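## 4. Setting up the loose-parts store

Applies to Corow play stores used at morning and lunch recess. Read section 3 (choosing a site) first.
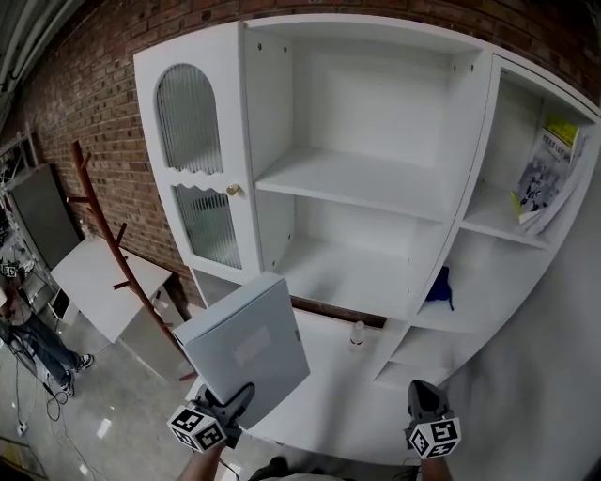
**How much staff time does a loose-parts store need each day?**

Plan on 30 minutes, split between opening, closing and sorting. The sales sheet says 6. We have yet to meet a school that managed it.

1. Pick one adult to hold the key. "Everyone is responsible" has been tried at Wanlow Elementary, and the store stayed locked for most of September.
2. Sort the parts by size before they go in. Sorting by color looks nice until the first recess.
3. Put tires, crates and planks at ground level. Ropes and fabric go higher up.
4. Open with a third of your stock. Add more when the children run short.
5. Let the children do the packing away, starting five minutes before the bell.

> **Caution:** Check planks for splinters and raised nails every week. A donated plank is not a checked plank, whatever the donor tells you.

> **Note:** The supplier's planning chart assumes a school of 300 students all playing outside at once. If your grades take recess in shifts, ignore the chart and watch one lunch period yourself.

6. After two weeks, ask the recess aides what is never used and get rid of it.

You may be told that a store like this will cut playground arguments. It might. Mawar Goh kept a log for one term and found the arguments had moved – fewer over soccer, more over who got the big tarp. Keep your own log before you promise parents anything.

For replacement locks, see section 7.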